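The table came from a secondhand place in Eltport, and I paid more to get it home than I paid for it. It has been the sorting table for 12 months now. Every toy, sock and loose puzzle piece in the apartment crosses it sooner or later.

My system is simple. Everything from the floor goes on the table first. Soft toys go in the white basket. Anything with small parts goes back to the shelf in its own box — if the box still exists. I do it on Thursday evening, after dinner, and I stop at 7 toys if I'm tired.

Griet Groen, who lives downstairs, thinks I should sand the top and oil it. She did hers in March and it looks good. I like the grain on mine, especially where it dips in the middle, and I don't want to lose the table for a week. The marks can stay.

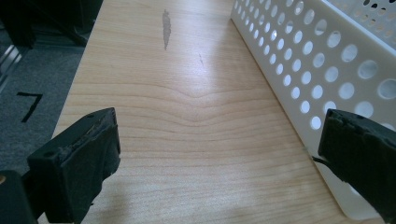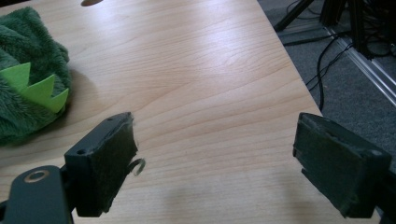 Light wood shows everything.

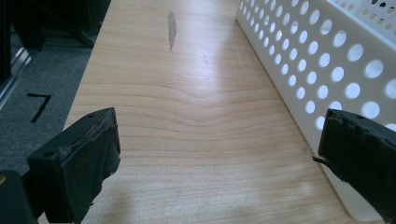 How often do you wash soft toys?

Every couple of months, on a cold gentle cycle inside a pillowcase, then air dried overnight. Check the label first.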